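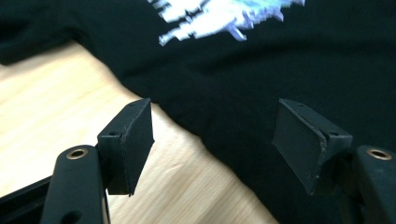

Black tee on the bench, wide jaw opening.

Thread: Budgeting a second hand-held gripper station (garments)

Ojārs Stankevičius
Posted Fri 19 June

I have to submit an equipment plan for the next budget period and would like it checked by people who have bought this kind of gear. We record T-shirt handling with hand-held grippers on a plain wood table. I want to add a second station. Draft list:

2 hand-held grippers (Pelow quote)
200 spare finger pads
1 table, same top as the current one
Cables, clamps, baskets
Integration hours, Zaltex

The pads are the line I am least sure of. Purchasing reads that quantity as a typo. 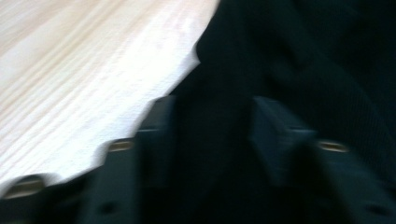
Dark fabric on a pale top is the combination I would size everything against, including lighting. If the exposure is set for the wood, a black finger over black cloth loses its outline. I have put in one diffuse panel per station and nothing else. Lead time from Pelow is 8 weeks.

seamallowance
The pad count is too high unless you have wear data. How often do you change them now? We log hours per set and reorder when the shelf drops to 4 sets. Stock that sits in a drawer until January is money you can't move to another line.

Ojārs Stankevičius
No log. We swap them when the rim looks bad. I take the point, but the unit price drops by almost half at that quantity, and the shipping charge is flat.

seamallowance
Then price both options and attach both. A discount on parts you may redesign is a weak argument. Are the fingers final?

Ojārs Stankevičius
The finger body is. The pad face may change, as we are testing a softer compound from Tarnura. Printed shirts are the reason. A large front graphic can feel stiffer than the cloth next to it, and I want one pad that handles both.

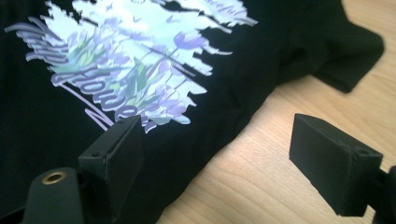
drumfeed_k disagrees with the order of the whole list. Buy the garments first. Plain black shirts, printed shirts, light shirts, a few sizes of each, then run them all on the station you have. You can't write a pad spec without that, and shirts are the cheapest line you will ever submit.

seamallowance
Agreed on garments, not on waiting. With that lead time he should order the grippers now and hold the pads.

Ojārs Stankevičius
Grippers now, pads later is workable. Garments were coming out of consumables, so I will move them into the plan. On floor space, I had assumed the second table could share the room.

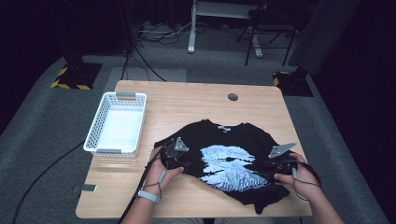 Each station needs clearance for the operator, the table, a basket and the cable runs. Floor cable covers were missing from my draft, so I have added them. The Paju tables come with a grommet hole as an option and I have ticked it.

drumfeed_k
Budget spare wrist straps and leads too. Ours wear out before the grippers do.

seamallowance
I would cut the Zaltex hours. If station two copies station one, what are they integrating?

Ojārs Stankevičius
Time sync between the stations. I will ask them to quote it as a separate item and post the revised list when I have the number.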